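The township budget hearing, and what I said at it

The hearing on the Lorolard township budget was on Sunday afternoon, which is an odd time for it, and I went because of the food warehouse debt. If you don't live here you can skip this one.

Short version of the debt. Years ago the township bought grain and canned goods on behalf of the county, stored them in the Kiiskinen building, and was supposed to be paid back once the stuff was handed out. The county paid for the food. It did not pay for the storage, the trucking or the interest on the loan the township took out to cover the gap. The township says those costs were part of the deal. The county says they were not. The loan has been rolled over every January and we pay the interest out of the general fund, the same fund that pays for plowing and the library.

I asked for the loan statement in writing before the hearing and got it the day before, as a scanned copy with one page upside down. Interest for the last quarter was $1,269. That isn't going to sink anybody. But it comes around four times a year, and none of it touches the principal.

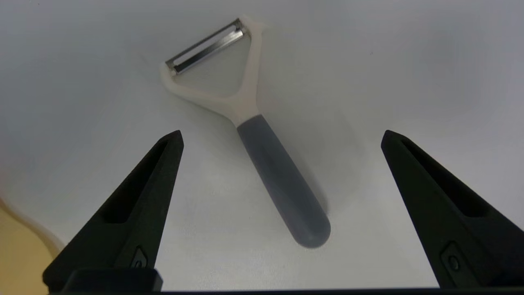
Saimi Huttunen told me afterward that I was looking at the wrong number, and that the interest was small only because the rate had been reset. If it goes back to where it was before, she said, we will be paying more than double, and the county will still be arguing about what the word "handling" means in the old agreement. She has read the agreement. I have read most of it.

She is right that the word matters. The agreement says the county will cover "purchase and handling" and then never defines handling. The township reads it as everything from the truck to the shelf. The county reads it as unloading. There were two rounds of letters on this and then they just stopped. I asked the clerk whether a third letter had ever been drafted and she said she would look.

What the board proposed on Sunday was to hire an outside accountant to go through the old invoices and come up with a figure both sides could at least talk about. The firm is called Tetutell and the fee is $4,000. I was against this when I walked in. It is nearly a year of interest payments to find out something we should have in our own files. By the end I had moved to not being against it, mostly after hearing that the county had agreed to open its books to the same person. They have never done that before. I would like to see it in writing, though.
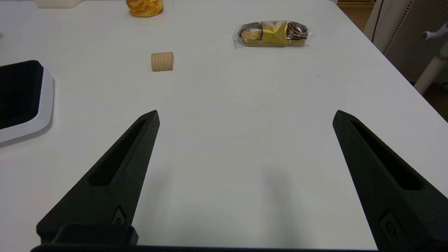 My three minutes at the microphone went to the schedule. The proposal has a start date and no end date. I asked for a report in 40 days, with the invoices attached so that anyone can check the math. The chair said 40 was tight. I said the invoices fit in 16 boxes, according to the township's own inventory, and that a person could get through those in the time if the boxes were in order. He said they were not in order. That got a laugh, and I suppose it was funny, but it is also the problem.

The other thing that came up was the Zestik lease. Zestik rents the back half of the Kiiskinen building now and the rent goes into the general fund like everything else. A man in the second row asked why the rent couldn't go straight to the loan, seeing as the loan was for that building's use in the first place. I thought that was the best question of the day. The answer was that it would need a separate resolution – nobody had prepared one. It will be on the agenda for the next regular meeting, supposedly.
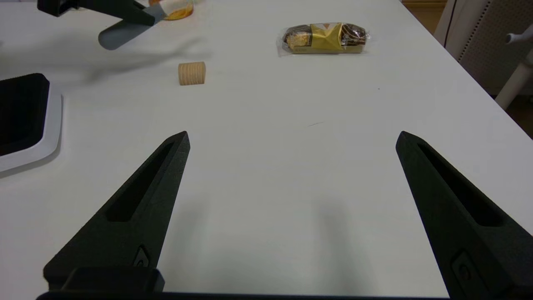 The vote on the accountant was four to one. The one no was over the fee, and I don't hold that against him. The rest of the budget passed without much discussion. Plowing is up a little, the library is flat, and the line for road paint has been moved under "general maintenance" where it will be harder to find next year. I wrote down the old line number in case anyone wants to compare.

I have asked to be sent the engagement letter when it is signed. If it has an end date in it I will say so in a post. The next regular meeting is at 7 p.m. in the usual room, and you have to put your name on the sheet before it starts if you want to speak.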